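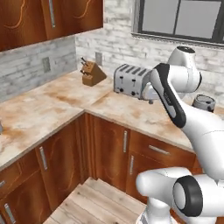 4.2 Listing Format and Weekend Attendance

The second part of the study deals with how the format of a weekend listing relates to the decision to attend. Listings were taken from Clikow, the main events calendar for Salcedo, and matched by title and start time to ticket records held by Trirko. Of the 1,540 listings collected, 282 had a ticket record complete enough to use. The rest were free events, events sold only at the door, or duplicates entered by more than one organizer. Each usable listing was coded for lead time, price display, food offer and length of the opening text. Attendance was always measured against staying in, which respondents treated as a single option even though it covers a range of activities. We use the domestic kitchen as the reference setting for that option; the cost of a meal at home was set assuming a typical level of kitchen equipment. The cost of home equipment itself was left out of the model, as it does not vary from one weekend to the next.

Lead time was defined as the interval between first publication on Clikow and the start of the event. Where an organizer edited a listing, the original publication time was kept. This matters for the brunch category, in which menus are often added late and the edit moves the listing back to the top of the calendar page. A second variable, refresh, records whether such an edit took place. Refresh and lead time are only weakly related in the sample, and both were entered.

Price display was coded at three levels: full price shown, starting price shown, and no price shown. Valcárcel, who carried out the first round of coding, treated packages with a drinks supplement as starting price even when the food price was given in full. A second coder followed the listing text literally. Most disagreements came from this one rule, and the final coding follows Valcárcel's version.

The food offer variable separates events where a meal is included from events where food is sold at the venue. Events at Vustik needed separate handling. The venue runs a music program and a restaurant under one roof, and its ticket sometimes covers a seat, sometimes a seat and a set menu. We coded each Vustik event by its ticket type at the time of purchase. An event with both ticket types appears as two rows, with standard errors clustered by event.

The survey was open for 10 weeks, closing in September, and returned 813 valid responses. Respondents were shown pairs of listings and asked which one they would attend, with staying in always available as a third choice. Listings were shown in their original layout with organizer names removed. Responses completed before noon were more likely to select a daytime event. We include a time-of-day control in all models for this reason – the effect is small but does not disappear when age and household size are added.

Showing the full price is associated with a higher rate of choice in the survey but not with higher ticket sales. One possible explanation is that organizers show full prices when sales are slow, so that the field data mix the effect of the display with weak demand. The survey is not exposed to this problem, but it records stated choices only. An included meal raises the rate of choice for events starting before mid-afternoon and has no clear effect on evening events.

Length of the opening text had no measurable effect in either data source. We had expected longer openings to reduce choice among respondents using a phone, and tested the interaction separately. The estimate was close to zero and is omitted from the main table. Results by neighborhood are given in the next section, where travel time to the venue is added to the model.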